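Ticket 3170: wall organizer sagging, basket slides on the rail
Product: Foltden wall storage set (white file organizer plus black basket)
Opened by: Filippos Karamanlidis
Status: Solved
Priority: Low

Filippos Karamanlidis wrote:

Hi Foltden people! I bought your set in July for the craft and stationery corner and I like it a lot, but I've got a problem with how it hangs and I can't find my answer in the leaflet. My walls are wood planks, I don't want to put screws in them, so I've been working with zip ties. Pictures first, then the long version.
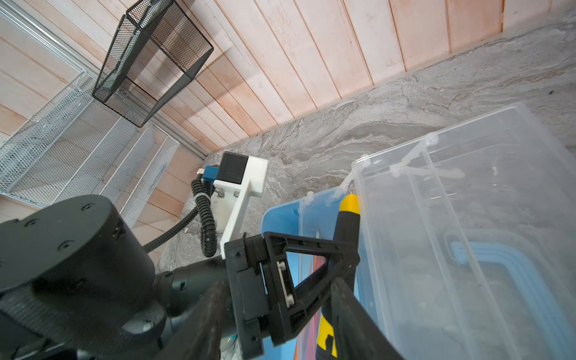
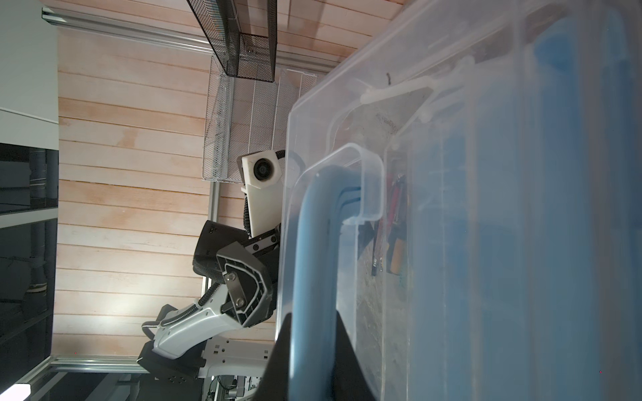
Black basket on the back wall, white organizer on the left:

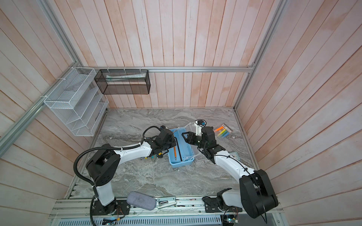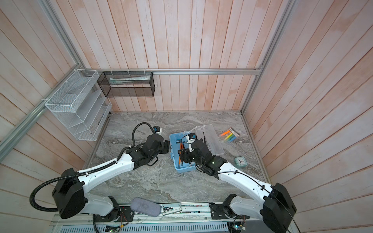

So, two complaints. First one: the white organizer leans forward as soon as I load it. Empty, it's lovely. With one thick folder in the top pocket it starts to tip, and by the time I've got paper in all of them the top edge has come well away from the wall and everything slides toward me. Second one: the basket creeps sideways. I push it back in the morning and by dinner it's wandered over again. It's not dramatic, I just hate it (my wife says I'm the only person alive who would open a ticket for this).

Stuff I've already tried:

Tightened all the zip ties with pliers. Helped for a day, then the same lean.

Swapped in heavier ties, the 200 mm ones from Casari. Stronger, sure, but they don't grip any better and they slide on the metal just like the old ones did.

Took the paper out of the top pocket and put it lower down. Better! But then what's the top pocket for?

Double-sided tape behind the basket. Fell off the planks overnight. The grain is too rough for it, I think.

I'd really like to keep the desk stuff up on the walls if I can. Pencils, chalk, the stapler, it all ends up on the table otherwise and then I can't put anything down.

Thanks, Filippos

Themis Economou (Foltden Support) replied, 10:49 am:

Hi Filippos, thanks for writing in so clearly. Your wife is wrong, by the way, we get this one a lot.

Couple of questions before I send you anything. Are you tying the organizer at the top only, or also lower down? And could you weigh what's going in the top pocket? Kitchen scale is fine.

Filippos Karamanlidis wrote:

Top only! It never crossed my mind to tie the bottom, I figured gravity would take care of it.

Weighed one of the folders from the top pocket and it's 170 grams. There are 3 in there on a normal day, plus a pad of heavy drawing paper that I forgot to put on the scale and now it's under something.

Themis Economou (Foltden Support) replied:

OK, that weight is nothing the organizer can't handle, so we're looking at leverage. The pockets hang out in front, and with ties only at the top, the whole thing pivots. Please try this:

1. Empty it completely.
2. Loosen the top ties until you can get a finger behind the mesh.
3. Add one tie on each side as low as you can reach something solid. If the rail doesn't go down that far, a stick-on anchor will do, but sand a small patch of the plank first.
4. Pull the lower ties snug, then the top ones.
5. Heavy paper in the lowest pocket, light stuff up top.

For the basket, wrap a strip of thin rubber around the rail under each tie. A piece of bicycle inner tube is perfect. Then cross the ties into an X so they pull against each other.

Filippos Karamanlidis wrote:

Did the basket first since it was the easy one. Cut up an old inner tube, two strips, crossed the ties like you said. I left it overnight and it hasn't moved. I even shoved it with my elbow on purpose!

The organizer took longer. I didn't have anchors, so I went down to Tsoukalas for a pack, then the first one came off because I skipped the sanding (my fault, you did say). Sanded, wiped it, stuck it again and gave it the whole night before hanging anything on it. It's holding. The top still leans out a hair with the drawing paper in, so the pad lives at the bottom now and I can live with that.

One suggestion: could you put the lower ties in the leaflet? There's a drawing of the top ones and that's it.

Themis Economou (Foltden Support) replied:

Great to hear! I've passed the leaflet note along to the people who do our print stuff. If the anchor lets go again, reply here and the ticket will reopen by itself.

Filippos Karamanlidis wrote:

Will do. Last thing, do you sell the black basket on its own? I'd like a second one next to it for the pencils.

Themis Economou (Foltden Support) replied:

We do, it's listed under Baskets, single. The zip ties come in the same bag.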